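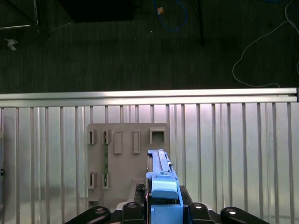
About Bindley

Bindley looks after robot cells for people who take computers apart and put them back together. We started in a rented unit in Tullum with one arm, one bench and a very optimistic schedule. The arm is still with us. The schedule was retired early.

Our main cell is called Lurnska. Every part it handles has its own place on a fixture plate, and most of our working day goes into keeping that plate honest. A slot that sits slightly off in May will be a jammed drive carrier by summer, so we check the plate against the arm every 500 cycles and again whenever somebody leans on it.

Setting up a new job goes like this. We fix the plate and the computer case side by side, teach the arm where each part lives, then run it slowly while one of us hovers near the stop button looking relaxed. After 180 clean runs we let it speed up.

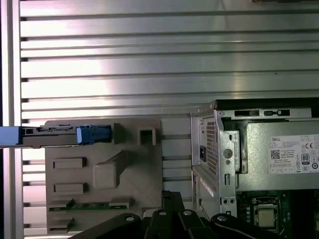
Mathew wrote to us after a first visit that the slow part had been a surprise: I came expecting to watch a robot build computers and spent most of the morning watching you tighten screws, which I now understand is the job.

We have put that on the wall. Gripper care is the least glamorous thing we do and the most useful. Links work themselves loose, pivots pick up dust, and a finger that has drifted by a hair will miss a latch all day long without a word of complaint. The worst spot is inside a tower, where the fingers have to get in among the data cable and the power wires by the drive cage, so we go over every hex screw on the links before that kind of job. Our service log stands at 1,438 entries, and a good many of them say "tightened."
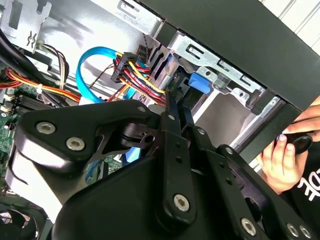 Repairs are taken in at the Tullum unit. Bring the gripper, the fixture plate and whatever notes you have, including the embarrassing ones. It helps to see one of the computers you work on as well, with its cables left in, as a blue loop of SATA cable in the wrong place has stopped more arms than any broken motor we've met. We'll call you when the cell runs.

Page last updated July 21, 2023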